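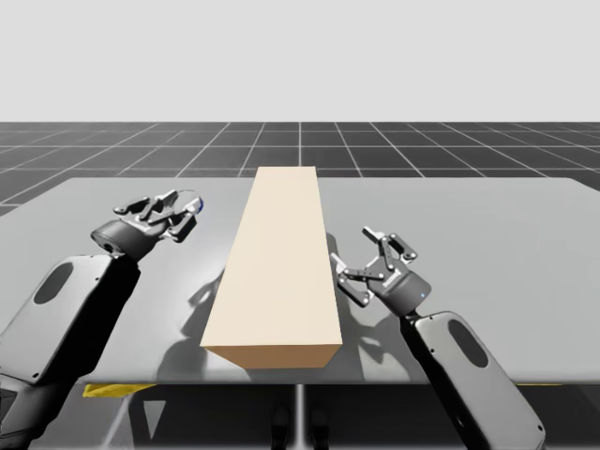
Pongate Restaurant Alliance Asks Pladance to Show Its Numbers Before Members Sign Up

Group says the new paid listing plan makes big claims on thin evidence, and wants a straight answer on fees

PONGATE, September 2, 2022 – The Pongate Restaurant Alliance today called on the online ordering company Pladance to release the figures behind its new paid listing plan, Pladance Front Row, which is now being sold to independent restaurants, diners and caterers across the Pongate area.

Front Row moves a restaurant higher in the Pladance app when customers search for a meal nearby. In return the restaurant pays an added commission on every order that comes through the app, whether or not the customer found the restaurant through a search. Sales material handed to Alliance members says restaurants on the plan "see more orders from day one" and describes the cost as one that "pays for itself."

The Alliance, which speaks for some 200 food service businesses, says it has seen nothing so far that backs up either statement.

"I've run restaurants for a long time and I have been told that a lot of things pay for themselves," said Citlali Magaña, president of the Pongate Restaurant Alliance. "The ice machine was going to pay for itself. Maybe this one will. I would like to see the math first, and so far we've been sent a brochure."

What the Alliance has asked for

In a letter sent to Pladance last month, the Alliance asked how many restaurants took part in the trial of Front Row, how long the trial ran, what kinds of restaurants were in it and what happened to their orders after they joined. It also asked what happened to restaurants in the same neighborhoods that did not join.

Pladance replied with a one-page summary. The summary gives an average increase in orders but does not say how many restaurants the average covers. It doesn't mention discounts either, although two members who were in the trial have told the Alliance that Pladance paid for free delivery on their orders during the same weeks. If customers were getting free delivery, the Alliance says, it is hard to know what the listing had to do with it.

The question about restaurants outside the plan was not answered at all. Members consider it the most important one. A search page has only so many places at the top, and when one restaurant moves up another moves down. If most of the restaurants on a block join Front Row, they may all end up where they started, with each of them paying more per order to be there.

"Pladance says everyone can be in the front row," Magaña said. "I've been to a theater. I don't see how that works."

What members' own records show

To get a rough picture of its own, the Alliance asked members who had tried the plan to share their order records. Three restaurants did so, covering 2112 orders placed through the Pladance app before and during the trial.

The Alliance wants to be plain about the limits of those records. Three restaurants is a small group. One is a breakfast place that closes in the early afternoon, one is a family-style Mexican restaurant and one does most of its business in takeout pizza. They joined in different weeks. Nothing in their records can settle whether Front Row works for restaurants in general, and the Alliance is not going to claim that it does.

The records do raise questions. Orders rose at the pizza restaurant, but many of the added orders came from customers who had ordered there before, some of them by phone. A phone order costs the restaurant no commission. At the breakfast place, orders were up in the first two weeks and then went back to their usual level, while the higher commission stayed. At the Mexican restaurant, the owner could not tell from the statements which orders had come from a search and which had come from regular customers who typed in the restaurant's name.

Pladance keeps that information. The Alliance believes restaurants paying for the service should be able to see it without having to ask a sales representative, and should be able to see it before a contract renews.

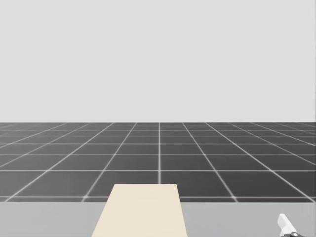
There is also the matter of how the added fee appears on the monthly statement. Payments made through the Pladance app are handled by the card processor Boltex, and Front Row charges are taken out before the money reaches the restaurant. Members report that the charges appear under "Boltex adjustments" along with refunds, tips passed through and card fees. One owner needed most of a morning and a call to her bookkeeper to work out what she had been charged for the listing alone.

Boltex told the Alliance that the wording on the statement is set by Pladance. Pladance told the Alliance that questions about statements should go to Boltex. The Alliance has now written to both companies in the same letter, in the hope that they will read each other's answers.

Contract terms deserve a second look

Members have been offered Front Row at no added charge for an opening period, after which the higher commission begins without further notice. The standard contract runs for a year. A restaurant that wants to leave has to give notice in writing within a short window before the renewal date, and the notice has to go to a mailing address that does not appear on the signature page.

The plan went on sale in time for the fall, which means that for many restaurants the free period will end in December. That is a busy month for catering and gift orders, and one when few owners have time to read a statement line by line. Pladance says the timing was chosen to help restaurants "make the most of the season." The Alliance has no way to know how the timing was chosen and notes only that it is convenient for one side.

The Alliance is not telling its members to refuse the plan. Some restaurants may do well with it, and a new place with few regulars might find the cost fair for the customers it brings in. Delivery and ordering apps are part of how people eat now, and plenty of members are glad of the business. The concern is with being asked to sign on the strength of a sales line.

"If the results are as good as they say, then publishing them is the cheapest advertising they'll ever do," Magaña said. "I'd put my own name on it. I would write the check and go back to the kitchen and stop bothering people."

Steps for members considering the plan

The Alliance suggests that owners who have been approached by Pladance do the following before signing:

Ask for the full commission rate in writing, with the Front Row charge shown on its own line.

Work out the profit on a typical order after food, packaging, labor and both commissions. The Alliance has a worksheet for this, which uses a $100 batch of orders to keep the arithmetic simple.

Look at how many app customers are new and how many already order by phone or at the counter.

Find the renewal date and the notice window, and put both on the calendar the day the contract is signed.

Ask whether any discounts paid for by Pladance will run during the opening period, and when they will stop.

Keep copies of statements from the months before joining. Without those there is nothing to compare the new months with.

Members who have already signed can bring their contracts to the Alliance office for a reading. This is a service for members and is not legal advice. Those who think they were charged in error should raise it with Pladance in writing and send the Alliance a copy.

Open meeting at Mellor Hall

The Alliance will hold an open meeting on paid listings and app commissions at Mellor Hall in Pongate later this month. The meeting is open to any food service business, member or not, and starts at 8 a.m. so that owners can be back before lunch. Coffee will be provided. The date will be posted on the Alliance's notice page once the hall confirms the booking.

Pladance and Boltex have both been invited to send someone who can answer questions about the trial and the statements. Pladance has said it will "look at availability." Boltex has not replied. Chairs will be set out for both.

Owners who took part in the Front Row trial and are willing to share their order records are asked to get in touch before the meeting. Restaurant names will be removed from anything the Alliance shows or hands out. Records from restaurants that were happy with the plan are just as welcome as the other kind, and the Alliance would like more of them than it has.

About the Pongate Restaurant Alliance

The Pongate Restaurant Alliance is a member-run trade group for independent restaurants, cafes, caterers and food trucks in the Pongate area. It offers members help with permits and contracts, group buying on everyday supplies, food safety classes and a voice at city and county hearings. The Alliance takes no payment from ordering, delivery or card processing companies.

Press contact: Citlali Magaña, President, Pongate Restaurant Alliance. Interviews can be arranged through the Alliance office, preferably between the lunch and dinner rush.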